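My working life in forestry began in the seed store at Grascombe, where I was taken on as a junior assistant one April with no qualifications beyond a school certificate and a willingness to count. The head of the store was Elfriede Gerlach. She handed me a tray, a pair of forceps and a lot of spruce seed, and asked for a germination test to be ready by four in the afternoon.

The first trial for which I held formal responsibility was the Ivanov provenance trial. It comprised 54 seed lots, planted on a north-facing slope above the river, and 2,000 seedlings were set out in the first season. At the end of the second winter 1,933 were alive. I have had larger trials since, and several with better funding, but none with a survival rate of that order. Much of the credit belongs to the planting crew, who kept the roots covered in transit and declined to be hurried.

Measurement was done by hand. We recorded height, stem diameter and branch angle in hardback field books, and the figures were copied to ledgers in the evening. The ledgers are now held at Favmont, where they may be consulted on request.
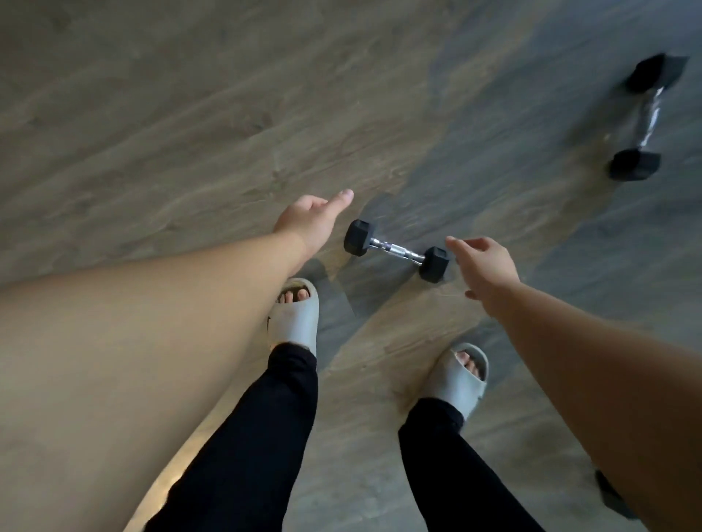
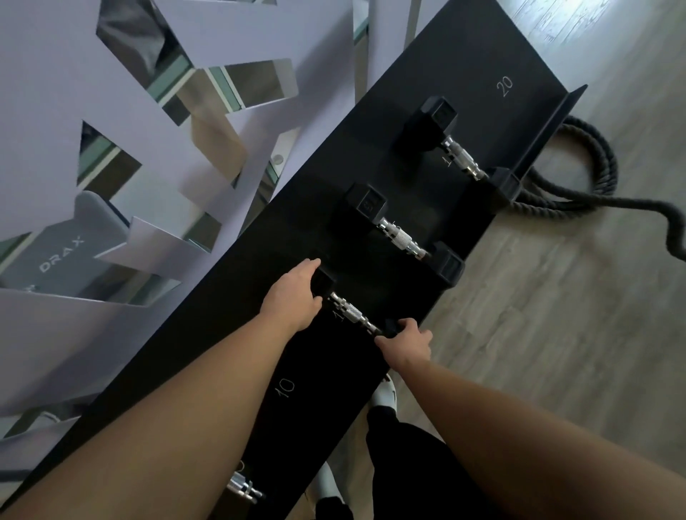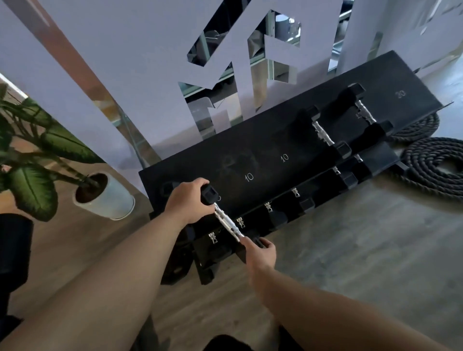 The transfer to Valteo took place after the Grascombe store was closed. Valteo was principally concerned with sawn timber, and its management wished to know whether fast-grown spruce could be dried without excessive twist. I was given a small kiln, a balance and 3 years. The answer was that it could, provided that the stacks were weighted and the schedule was kept mild in the early stages — a finding that the older sawyers received without surprise.

It was at Valteo that I first worked with Gisela Gerlach, Elfriede's niece, who had trained as a statistician. She reviewed the Ivanov data and found that I had transposed two seed lots in the fourth ledger. The correction altered the ranking of the middle group and left the leading lots where they were. A signed note to that effect is pasted inside the cover.

I intend to deal with the Favmont years in a separate entry, together with the thinning experiments and the storm that ended them. Former colleagues who hold photographs or field books from the Ivanov slope are invited to write to me through the contact page.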